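The Last Home Game

Pledwood were two runs down when the rain stopped and the umpires told everyone to get back out there. It was August, gone nine in the evening, and the floodlight over third base had been buzzing since the first pitch.

Macario Tovar had the ball. He had thrown over a hundred pitches already and his shoulder felt like somebody else's. In the seventh inning the manager had asked if he was done, and he had said no, and the manager had looked at him for a while and gone back to his seat.

The scoreboard gave the crowd as 2,301. Half of them had left in the rain. The rest had moved down behind the dugout, where the seats were better and the stewards had stopped checking tickets.

Siregar's first batter of the ninth was the left-hander who had doubled off him in the third. Macario threw him two sliders away and then a fastball he didn't mean to put where he put it. The left-hander hit it hard on the ground to second and was out by a step. The next man walked. The one after that popped up to the catcher, who lost it in the lights, found it again and fell over holding it.

Two out. Rocío Zamudio came out from the bench to talk to him. She was the pitching coach and had been for 13 years, and she didn't come out unless she had something to say.

'He's sitting on the slider,' she said.

'I know.'

'So don't throw it.'

'I haven't got anything else.'

She looked at the runner on first, then at the bullpen, where a boy of 19 was swinging his arms about to keep warm. 'You've got the change-up,' she said. 'You had it in Grutitz.'

He had thrown it in Grutitz 15 times and they had hit it into the car park twice. He didn't mention that. She took the ball off him, rubbed it on her sleeve and gave it back.
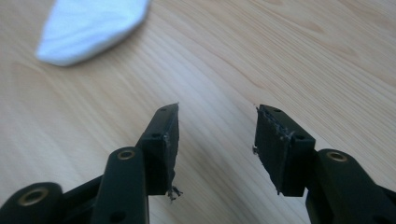 Rocío told him she would rather lose on the change-up than watch him throw one more tired slider, and that if it went over the fence he could say it was her idea.

She walked back. The catcher put down four fingers, which was what they used for it, and Macario nodded.

It floated. The batter was so far in front that he nearly let go of the bat, and the ball came off the end of it and rolled up the first base line. Macario got to it before anyone. He had time to stand up straight before he threw.

They still had to hit. Arkano's old closer, who had joined Siregar in the spring, was already coming in through the gate with his jacket on - a big man, in no hurry.

Macario sat down at the end of the bench and put a towel over his shoulder. Rocío handed him a cup of water and wrote something on her card.

'Who's up?' he said.

'Bottom of the order,' she said, and they both leaned forward to watch.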